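Home | Projects | Reports | Gallery | Contact

The Same Cup Twice: how tableware changes the way we judge coffee beans

Project report by Dalal Chidiac and Fares Saab
December 2025

Why we chose this

Our first idea was to compare three ways of brewing, but when we started reading we kept getting stuck on something much earlier in the process. Before anybody grinds anything, they look at the beans! They tip them into something, have a good look, have a sniff, and make up their minds. So we wondered how much the "something" matters. Would people describe the same beans differently if they met them in clear glass instead of dark ceramic?

We used one bag of dark roast, Kongkaew, for the whole project, so that any difference had to come from the cup (or from the person, more on that later).

Setting up

We wanted a plain white table and as little on it as possible. Fares was very strict about this and he was right, because in our first trial people kept talking about the patterned tablecloth. We settled on a navy mug, a glass cup with a handle, a second small clear glass and a spoon.
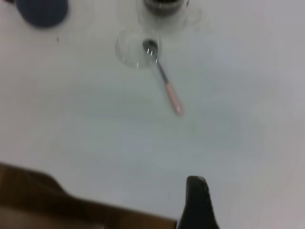 Each person got 16 grams of beans, weighed on the kitchen scales, and sat down for one round with the mug and one with the glass. We swapped the order for half of them. They had to write down three words for the look and three for the smell, then give a score out of 100 for "how much I would like to drink this". We had 12 tasters, although taster is a funny word for people who never got a sip until the end.

We spent a whole afternoon arguing about lids. Dalal wanted the glass covered between rounds to hold the smell in, and Fares thought taking a lid off was a bit of theatre that would push the scores up. In the end the beans stayed uncovered for every round, mug and glass alike.
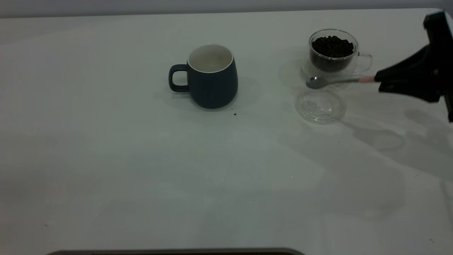

Fig. 2. Navy mug and double-walled glass cup with roasted beans; clear lid on the table below.

What we found

The glass won on looks, and by more than we expected. Words like "shiny", "rich" and "fresh" came up again and again, while the mug got "dark", "plain" and (our favourite) "secretive". It makes sense when you try it yourself. With clear walls you see beans from the side as well as from the top, and the curve of the glass bends them about a bit, so there is a lot more going on.

Smell was the surprise. Most people wrote longer and warmer words for the mug. One girl in our year wrote "toast at my gran's" for the mug and only "coffee" for the glass, from the very same bag!
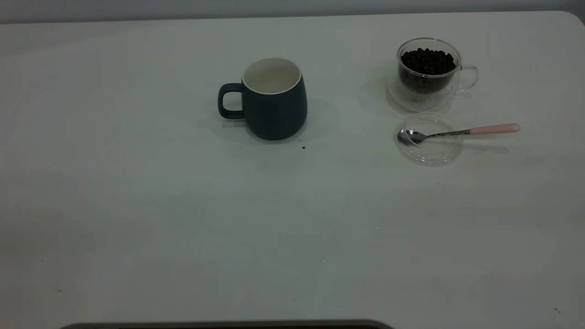 Our guess is that people lean in closer when they can't see much from where they are sitting. We didn't measure how close anyone leaned, and we really should have. A ruler fixed to the wall would have done it.

The scores added up to 876 for the glass across everybody. The mug came out lower, but three people scored it well above the glass, and all three had been given the mug first. That makes us think the order matters more than we planned for.

Problems

Beans get everywhere. We were finding bits on the table long after we thought we had wiped it. The group was also small and mostly our friends, who knew we were excited about the glass.

What we would do next

We would love to add a white mug with the same shape as the navy one, to separate colour from material. Dalal also wants to repeat the whole thing with tea leaves. Fares would like to try ground coffee, and has already started on the score sheets.

Related reports
Nernum: keeping bread soft for a week
Brorier, a folding shelf for small kitchens
Which tea towel dries fastest?
Elelside garden survey, May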